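Community | News

Craft tables return to Bustorico hall in October

By Josée Penner

The open craft afternoons at the Bustorico hall are starting again this month, with longer hours and new covers on the tables. The sessions will be held every Tuesday from 2 pm and are free for everyone who lives in the district.

Last year the project, which is run by the local association Jultska, had to stop in spring when the heating in the hall was repaired. The work took longer than planned and the group lost its regular place. Now the room is ready and the tables have been covered with carpet in dark teal, so that small pieces do not roll away or make noise when they fall.
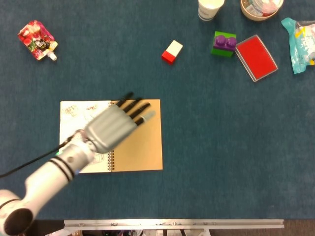 Visitors can use sketchbooks, ink stamp pads and toy building bricks without paying, and they may take their drawings home. Paper cups are put out for drinks. Children under 6 must come with an adult – older ones can stay alone if a parent signs the list at the entrance.

"Many people think they need to be good at drawing, and so they don't come in," said Wilson Cárdenas, who coordinates the programme. "For me a page with only boxes and lines is already a good afternoon."

The association received 3964 euros from the district for materials and rent, and this should be enough until the summer. There are 18 places in each session. Registration is not necessary, but when the room is full the visitors will be asked to wait or to come back the next week.

Jultska is also looking for used stamps and unopened sketchbooks. They can be left at the Pirzada stationery shop during its normal opening hours, or brought directly to the hall before a session begins.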